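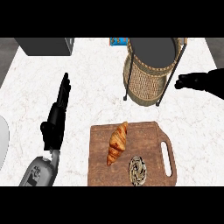 Search this site Go

2 July 2019
By the trail desk

The man who laid out the Lahtinen Loop will talk about it for as long as you let him, on the condition that his name stays out of print. He calls the route "the best long walk in the state that you've never heard of." I had heard of it. I'd also read the brochure, which promises 155 miles of "continuous wilderness footpath," and I had a county map with me.

By my reading, 14 of those miles are paved road. He didn't argue. "Every long trail has road in it," he said. "You put your head down and you get through it."

The brochure doesn't mention pavement. It doesn't mention the ford at Indstead either, where the footbridge went out two springs ago. He told me the ford is "knee deep for a normal person" in September. And in May? "In May I'd wait a day."

I asked where the figure of 4,000 hikers a year comes from. There are two trail registers, one at each end, and he admitted that day walkers sign them too. "Some of them sign going in and coming out," he said. So how many people walk the whole thing? He looked out at the parking lot for a while. "Fewer."

He was better company on the subject of Triven Ridge, where he cut the first switchbacks with a borrowed saw and slept under a tarp through a week of sleet. "You come out of the spruce and there's the whole valley," he said. I believe him about that. I walked that section last fall and saw fog.

The outfitter Kisuneo is paying for new signs, and its logo will be on all of them. He sees no problem there. "A sign's a sign. You want to be lost?"

He still plans to hike the loop end to end himself. So far he has done it in pieces, and he couldn't say for sure that he'd done all of them.

Last updated 2 weeks ago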